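Chapter 4
Documentary Film and the Historical Record

A documentary about the past is built from pieces: newsreels, letters, court papers, and interviews recorded long after the events. The filmmaker decides which to use and in what order. This chapter looks at how those choices are made.

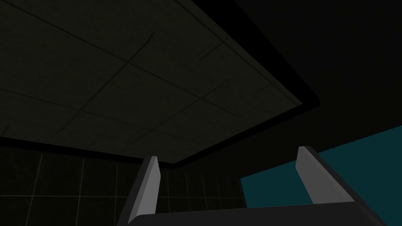

Most historical documentaries begin in an archive. The Covis collection in Bridville holds 3739 reels, of which roughly 500 have been copied for public viewing. A researcher usually works from the catalog first and asks for reels later.

4.1 Terms used in this chapter

Archival footage: film shot at the time of the events.
Reenactment: a staged version of an event, made with actors.
Voice-over: narration by a speaker who is not on screen.

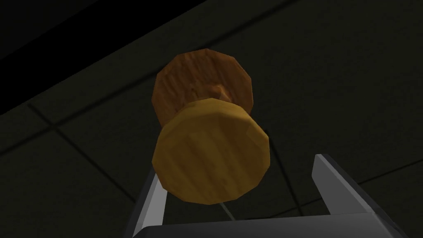 4.2 Witnesses on film

Interviews carry much of the weight in films about resistance and exile. The Ranari project recorded 64 witnesses over one winter and finished in May. Editors at Balaskas then cut 200 hours of tape to a single feature. Compare what a witness says with written sources from the same years before you rely on either.
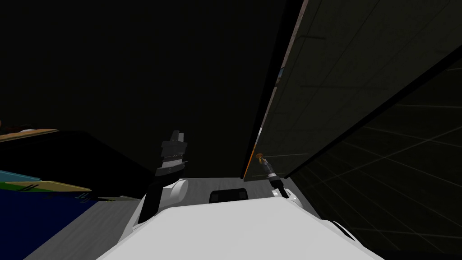 Figure 4.2. Robot with both arms raised.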